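Section 3. Preparing the computer for the Nemia backup card

12 comments | 3 shares

Please read this whole section one time before you touch the computer. The work is not difficult, but some steps are hard to undo if you do them in the wrong order. If you bought the Nemia card together with a finished Redireck tower, the card is already installed and you can go to Section 4.

What you need

– the Nemia card in its grey bag
– one Phillips screwdriver, medium size
– a small dish for screws
– a table with good light, at least 700 mm deep

3.1 Before opening

1. Save your files and copy the important ones to another disk. The installation does not erase anything, but a copy is always a good habit.
2. Write down the licence number of your Pinto software. You will be asked for it again after the card is recognized.
3. Shut down the computer from the menu. Do not use sleep mode.
4. Set the switch on the power supply to 0 and pull out the power cord.
5. Disconnect the monitor, the keyboard and all other cables.
6. Press the power button and hold it for three seconds. This removes the charge that remains inside.

CAUTION: Never open the power supply itself. There are no parts inside for the user to repair.

3.2 Opening the case

1. Lay the tower on its side, with the removable panel facing up.
2. Remove the screws at the back edge of the panel and put them in the dish.
3. Slide the panel backwards and lift it away. If it does not move, check for a forgotten screw before you use force.
4. Touch a bare metal part of the case with your hand. Repeat this each time you come back to the table.

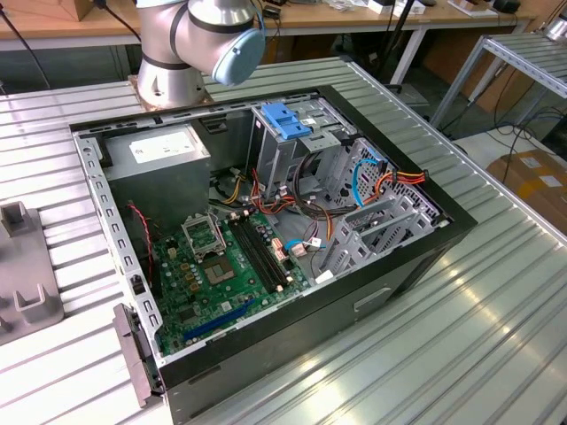

NOTE: Older towers sometimes have a lock at the back of the panel. The key is usually taped to the original box. If you have lost it, write to the Lestulbridge service desk and mention the serial number of the tower.

3.3 Inserting the card

1. Choose a free slot of the correct length. The drawing on the card's bag shows the shape.
2. Remove the metal cover behind this slot.
3. Hold the card by its edges only. Do not touch the gold contacts.
4. Press the card straight down with even pressure until it sits fully in the slot. Do not rock it from side to side.
5. Fasten the bracket with one screw. Hand tight is enough.

CAUTION: A card that is only half inserted can damage the board when power comes back. Look at it from the side before you continue.

3.4 Closing and first start

1. Check that no screw has fallen inside.
2. Put the panel back, stand the tower upright and connect the cables – the power cord last.
3. Start the computer and wait. The first start can be slower than usual.
4. When the Nemia window opens, type the set-up code 3823 and choose your language.

If the window does not open, shut down and repeat 3.3 from step 4. When you write to us, please give the name of your operating system.

Text revised by Nithin Kamath, Aug 20, 2019

Share this page (3)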